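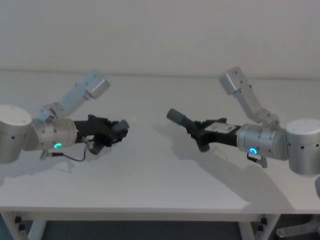

Figure 3.1 White work table in front of a plain wall.

Chapter 3
Hoses and Plastic Pipe Fittings

Words for this chapter: hose, cuff, corrugation, fitting, elbow, thread, collar, bore, dry fit

In Chapter 2 we were speaking about rigid pipe, how it is measured and how it is cut square. Rigid pipe is a patient material. It stays where it is put and it has the same diameter along its whole length. The present chapter goes to the materials which give more trouble to a beginner, and these are the flexible hose and the small plastic parts by which one hose or pipe is connected to another.

Most of the readers have already met these materials at home. The drain behind a washing machine, the outlet of a dehumidifier, the tube under a sink in an old kitchen – all of these are hose and fitting work, although the person who installed them maybe never used such words. The same knowledge is used in larger buildings. In the pump house at Rirnden, where both authors of this book have worked, the maintenance store had 897 small plastic fittings at the last stock count, and a good part of them could not be used because they were put in the wrong drawer many years before. A fitting which cannot be named cannot be found. For this reason the chapter begins with names, and the joining of parts comes only in Section 3.3.

After you have studied this chapter you should be able to name the common types of hose and the parts of a fitting, to measure the bore of a hose and the thread of a fitting, to select an elbow for a given change of direction, and to make a dry fit and check it before any sealing material is opened.

3.1 Flexible hose
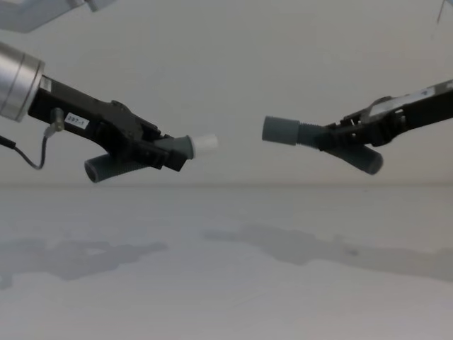

A hose is described by its bore, its wall and its outside surface, and always in this order. The bore is the inside diameter, and it decides how much water can pass. The wall can be thin or thick, soft or stiff. The outside surface can be smooth or corrugated, and sometimes both are found on the same hose. Color is the last thing to write down. It is useful for recognizing a hose inside one workshop, but it says nothing certain about the material. The tubing in the photograph is dark grey-green, and a student who orders "the green one" from another supplier can receive something with quite different walls. Please look also at the open space between the two held pieces. When two parts shall be joined, their ends should come to each other along one line, and it is easier to judge this line while there is still some distance between them. If the ends are already touching, a small angle is hidden by the softness of the material, and the hose will keep this angle as a bend after the joint is made.

Corrugated hose has rings along its length. The rings allow the hose to turn without closing its bore, and they give resistance when something presses from outside. However, a ring is a poor place for a seal. Manufacturers therefore often finish the hose with a cuff. The cuff is a short, straight and smooth piece, and it is the cuff which goes on the fitting. If a corrugated hose must be shortened, cut it at the end which has no cuff, or buy a separate cuff. A length of 300 mm is enough for all the exercises of this chapter.

3.2 The parts of a fitting

A fitting looks simple, but several zones can be found on it, and each zone has its own work. Take one fitting in your hand and turn it slowly. With the thumb nail you can feel each place where the diameter changes. Such a place is called a step. A step may be made to stop the pipe at the correct depth, or it may only separate one zone from the next.

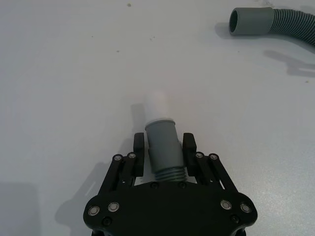 Figure 3.2 Gray plastic fitting with a threaded section at the lower end. A corrugated hose with a smooth cuff lies at upper right.

The thread is a ridge which runs around the fitting in a spiral. It is described by its diameter and by its pitch, this means the distance from one ridge to the next. The two values must both agree with the other part. It happens often that a beginner finds a nut which goes on for one turn and then becomes tight, and he thinks that he must use more force. In most cases the pitch is wrong. Plastic threads are soft, and after they are crossed one time they do not come back to their shape. A new thread should turn with two fingers for the first 3 turns. If it does not, take it off and begin again.

The body is the smooth part, and here you should hold the fitting when you are tightening by hand. The collar is a narrow ring around the body or at the end of it. Some collars are loose and can be moved, some are molded together with the body. Write in your notebook which kind you have.

Our colleague Siu-ming Chiu has used the following habit for many years. Before he measures a fitting, he draws it from the side, in pencil, with no numbers. Then he puts the measurements on the drawing one after another. A zone which was forgotten can be seen at once, as there is a part of the drawing without a number – and you are still holding the fitting and can correct it. We recommend this habit for Exercise 3A.

3.3 Elbows and changes of direction

Hose can bend, so why do we need elbows? The answer is that every hose has a smallest radius. When it is bent more than this, the wall folds and the bore is closed, either fully or in part. An elbow makes the turn in a short space and the hose on both sides may remain straight.

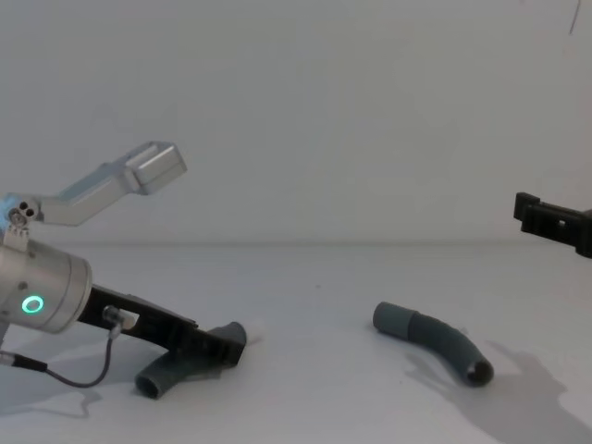

Figure 3.3 Dark gray elbow-shaped fitting.

An elbow is named by its angle and by the kind of its two ends. The ends can be equal or different. It is a frequent mistake to measure only one end and to write this value for both. Put the elbow flat on the table and measure each end from inside and from outside, and make a small mark on the end which you measured first.

When you order elbows in quantity, ask first for a single piece. Vy Đặng, who wrote the exercises for this book, once received a bag of 100 elbows in the right angle and the right color, with a bore which was one size too small for the Yadav hose on her bench. They are now used in Exercise 3C as the wrong parts.

Before you begin the exercises

Clear the middle of your table and keep the parts of one joint together. You will need one length of corrugated hose with a cuff, one threaded fitting, one elbow, a caliper, a pencil and your notebook. No sealing tape or glue is used in this chapter. Parts from Storneck or Rason can be used equally, but do not mix the two in one joint until you have finished Section 3.4, where the differences between their threads are given in Table 3.1.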